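격자 작업대 쌍팔 셀의 낙하·놓침 고장: 자주 묻는 질문

7월 25일
글: Hawi Ejigu

Prallbridge 시험실의 쌍팔 셀에서 버튼 부품을 옮기다 놓친 고장에 대해 여러 부서에서 비슷한 질문이 들어와 한곳에 모았습니다. 셀을 직접 운전하는 분과 Tevthorpe 쪽에서 같은 프로그램을 쓰는 분을 대상으로 썼습니다. 용어는 작업 지시서와 같습니다. 제어 프로그램은 Nesura, 그리퍼 제어 모듈은 Negussie라고 부릅니다.

1. 어떤 고장이었습니까?

그리퍼가 부품을 집어 올린 뒤 목표 칸으로 옮기는 도중에 손가락이 벌어지는 고장입니다. 프로그램에는 오류가 뜨지 않았고 팔은 빈손으로 목표 칸까지 가서 놓는 동작을 끝까지 했습니다. 부품은 이동 경로 아래 칸에 떨어져 있었습니다.

처음 확인된 것은 1월 정기 시험 때입니다. 당시에는 부품 표면이 미끄러워서 생긴 일로 기록하고 넘어갔습니다. 같은 증상이 다시 나와 기록을 되짚어 보니 1월 건도 같은 원인이었습니다.

2. 다친 사람이 있습니까?

없습니다. 떨어진 부품은 가볍고 들어 올리는 높이도 낮습니다. 다만 팔이 움직이는 동안 떨어진 부품을 손으로 치우려 한 경우가 한 번 보고되었고, 이 건은 아차사고로 따로 등록했습니다. 관련 내용은 9번에 적었습니다.

3. 얼마나 자주 발생했습니까?

재현 시험에서 집기·놓기를 3,000회 돌렸고 그중 129회에서 손가락이 벌어졌습니다. 벌어졌다고 해서 모두 떨어진 것은 아닙니다. 조금 벌어졌다가 다시 닫혀 부품이 기울어진 채로 목표 칸에 놓인 경우도 이 숫자에 들어 있습니다. 재현 시험은 무인 상태가 아니라 운전자가 비상정지 버튼 앞에 앉은 상태로 나누어 진행했습니다.

4. 시험은 어떤 조건에서 했습니까?

작업대에 갈색 종이를 깔고 파란 테이프로 격자를 만든 뒤 칸을 기준으로 부품 위치를 지정합니다. 부품은 머리 색이 다른 작은 버튼류를 썼습니다. 같은 줄에 빨간색과 초록색을 세워 두고 노란색을 집어 드는 동작이 기본 순서입니다. 손가락이 벌어지는 순간을 잡으려고 들어 올린 높이에서 잠시 멈추는 구간을 넣었습니다. 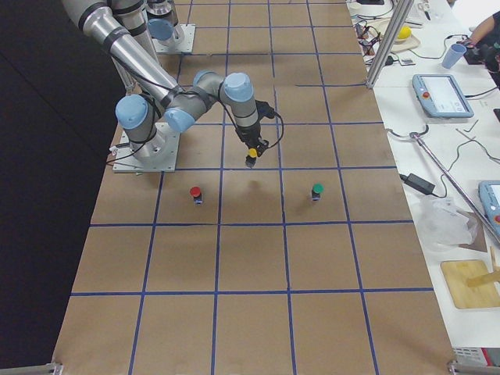

5. 원인은 무엇입니까?

원인은 두 가지가 겹친 것으로 결론 내렸습니다.

첫째, Negussie 모듈이 파지력 명령을 유지하는 시간에 제한이 걸려 있었습니다. 제한 시간이 지나면 모듈은 새 명령을 기다리는 상태로 바뀌고, 그동안 손가락은 마지막 위치만 유지합니다. 둥근 부품은 이 상태에서 조금만 흔들려도 빠집니다.

둘째, Nesura가 파지 명령을 다시 보내는 주기가 이 제한 시간보다 길어지는 때가 있었습니다. 팔 하나만 쓸 때는 문제가 없었습니다. 두 팔이 동시에 경로를 계산하면 명령 전송이 뒤로 밀렸고, 기록상 가장 길게 밀린 값은 147밀리초였습니다. 허용 한도는 50밀리초입니다.

6. 케이블 불량은 아니었습니까?

처음에는 케이블을 의심했습니다. 팔을 따라 그리퍼까지 내려오는 케이블은 손목이 돌 때마다 굽혀지기 때문에 단선이 생기기 쉬운 자리입니다. 양쪽 팔의 케이블을 모두 교체하고 같은 시험을 했는데 발생 빈도는 달라지지 않았습니다. 떼어 낸 케이블을 따로 측정한 결과도 정상이었습니다.

그래도 손목 쪽 커넥터는 시험 전에 한 번씩 확인해 주십시오. 커넥터가 덜 꽂히면 증상이 비슷하지만 이 경우에는 통신 오류가 함께 기록됩니다. 오류 기록이 있으면 이 문서의 고장이 아닙니다.

7. 왜 오류 표시가 없었습니까?

모듈 입장에서는 대기 상태로 들어간 것이 정상 동작이라 오류로 보고하지 않았습니다. Nesura도 손가락 간격을 집는 순간에만 읽고 이동 중에는 읽지 않았습니다. 집기에 성공했다는 값이 한번 저장되면 놓기가 끝날 때까지 그대로 쓰였습니다. 그래서 부품이 없는데도 작업 완료로 집계되었습니다.

수정판에서는 이동 중에도 간격을 읽고, 집었을 때의 값에서 벗어나면 팔을 세웁니다. 화면에는 "파지 상실"이라고 표시됩니다.

8. 두 팔이 가까이 있을 때는 무엇을 확인해야 합니까?

두 그리퍼가 모두 작업대 위로 내려와 있는 자세가 명령 지연이 가장 심했던 조건입니다. 충돌 검사 계산이 많아지기 때문입니다. 확인할 것은 다음과 같습니다.

- 시작 전에 양쪽 그리퍼의 손가락이 열려 있는지 본다.
- 부품이 칸 안에 서 있는지, 옆으로 누운 것이 있는지 본다. 누운 부품은 집기 대상에서 뺀다.
- 빨간 머리의 비상정지형 버튼은 부품으로 취급한다. 셀을 세우는 버튼은 티치 펜던트에 있는 것만 쓴다.
- 찢어지거나 들뜬 테이프는 시험을 시작하기 전에 다시 붙인다. 손가락 끝에 걸릴 수 있다.

세 번째 항목은 질문이 여러 번 들어왔습니다. 격자 위에 놓는 빨간 버튼은 어디에도 연결하지 않으므로 눌러도 팔이 서지 않습니다. 노란 버튼도 마찬가지입니다. 새로 오신 분에게는 운전 전에 꼭 말로 알려 주십시오. 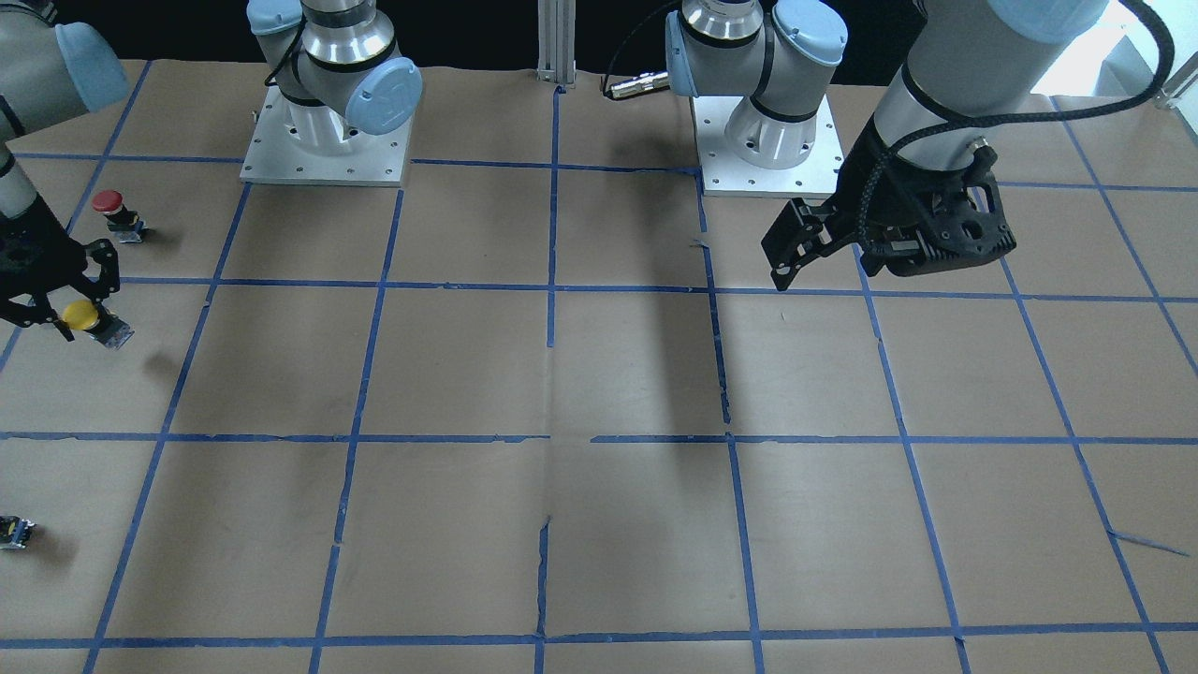
9. 부품이 떨어지면 어떻게 해야 합니까?

손을 넣지 마십시오. 순서는 아래와 같습니다.

1) 티치 펜던트의 빨간 버튼을 눌러 셀을 세운다. 두 팔이 모두 멈췄는지 눈으로 확인한다.
2) 화면의 파지 상태와 마지막 명령 시각을 기록지에 옮겨 적는다.
3) 수동 모드로 바꾸고 팔을 위로 올린다.
4) 부품을 꺼내 손가락 자국이나 깨진 곳이 있는지 본다.
5) 기록 파일을 저장한 다음 재시작한다.

3번을 건너뛰고 부품부터 꺼내는 경우가 있습니다. 아차사고도 이 단계에서 나왔습니다. 한쪽 팔이 멈춰 있는 것을 보고 손을 넣었는데 다른 쪽 팔의 프로그램은 계속 돌고 있었습니다. 팔 하나가 서 있다고 해서 셀 전체가 정지한 것은 아닙니다. 대기 중인 팔은 신호를 받으면 바로 움직입니다.

10. 셀을 세우면 잡고 있던 부품도 떨어집니까?

정지 버튼을 눌러도 그리퍼 전원은 유지되도록 배선되어 있습니다. 다만 수정 전 모듈은 정지 상태에서도 제한 시간이 지나면 대기로 들어가므로 부품이 빠질 수 있습니다. 수정판을 올리기 전까지는 정지 후에 부품이 떨어질 수 있다고 생각하고 그 아래에 손을 두지 마십시오.

11. 무엇을 고쳤습니까?

모듈의 유지 시간 제한을 없애고, 손가락을 여는 명령을 따로 받아야만 힘을 풀도록 바꾸었습니다. Nesura에서는 파지 명령 전송을 경로 계산과 분리했습니다. 7번에 적은 간격 감시도 추가했습니다. 세 가지를 모두 적용한 상태에서 같은 횟수로 다시 시험했고 손가락이 벌어진 경우는 없었습니다.

간격 감시만 먼저 적용한 셀이 있다면 놓침 자체는 계속 발생합니다. 감시는 놓친 뒤에 팔을 세워 줄 뿐입니다.

12. 파지력을 높이면 해결되지 않습니까?

권하지 않습니다. 힘을 높이면 빠지는 횟수는 줄지만 부품의 머리 부분이 상합니다. 대기 상태로 들어가는 문제도 그대로 남습니다. 임시로 설정을 올려 둔 셀은 수정판을 설치할 때 기본값으로 되돌려 주십시오. 설치 프로그램이 자동으로 바꿔 주지 않습니다.

13. 이전 시험 결과를 다시 써도 됩니까?

놓은 위치를 사람이 확인한 결과는 써도 됩니다. 완료 집계만 남아 있는 결과는 성공률 계산에서 빼야 합니다. 영상이 남아 있으면 놓기 직전의 그리퍼를 보고 판정할 수 있습니다. 판정한 분은 결과표 비고란에 이름을 적어 주십시오.

14. Tevthorpe 셀에도 해당됩니까?

해당됩니다. 팔을 하나만 쓰는 작업은 급하지 않지만 두 팔 작업은 수정판을 올릴 때까지 중지해 주십시오. Tevthorpe 셀은 모듈의 펌웨어가 한 단계 낮아서 펌웨어를 먼저 올린 다음 수정판을 설치해야 합니다. 순서를 바꾸면 설치는 끝나지만 유지 시간 제한이 남습니다. 설치 후 모듈 설정 화면에서 해당 항목이 "해제"로 나오는지 확인하십시오.

15. 아직 남은 문제가 있습니까?

간격 감시가 얇은 부품에서 너무 민감합니다. 제대로 잡고 있는데도 손목이 빠르게 돌 때 "파지 상실"로 멈추는 경우가 있습니다. 이때는 감시를 끄지 말고 손목 속도를 낮추어 쓰십시오. 판정 기준을 부품별로 나누는 작업은 다음 수정판에 들어갑니다.

같은 증상을 보신 분은 기록 파일과 함께 셀 이름, 부품 색, 출발 칸과 목표 칸을 적어 보내 주십시오. 영상만 보내시면 명령 시각을 맞춰 볼 수 없습니다.

문의: Prallbridge 시험실 Hawi Ejigu | © Prallbridge 시험실 | 맨 위로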